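Wird Edelstahl wirklich nie rostig?

»Rostfrei« steht auf vielen Löffeln. Das klingt nach einem Versprechen für immer. Glaub es lieber nur halb.

Edelstahl besteht vor allem aus Eisen, und Eisen rostet gern. Deshalb mischt man Chrom hinein. An der Luft bildet das Chrom eine Haut, viel dünner als ein Haar. Bekommt sie einen Kratzer, wächst sie von selbst nach — jedenfalls meistens. Salz kann ihr schaden. Liegt ein Löffel lange in Salzwasser, bekommt er manchmal kleine braune Punkte.

Und der Trick mit dem Magneten? Angeblich haftet er nie an Edelstahl. Probier es in der Küche aus: An manchen Messern hält er prima. 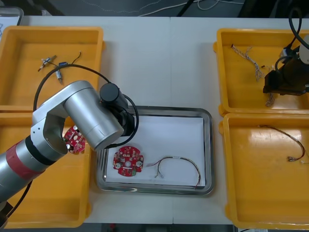 Woher kommt das Chrom im Stahl?
Man gewinnt es aus einem Gestein, das Chromerz heißt, und gibt es in den flüssigen Stahl.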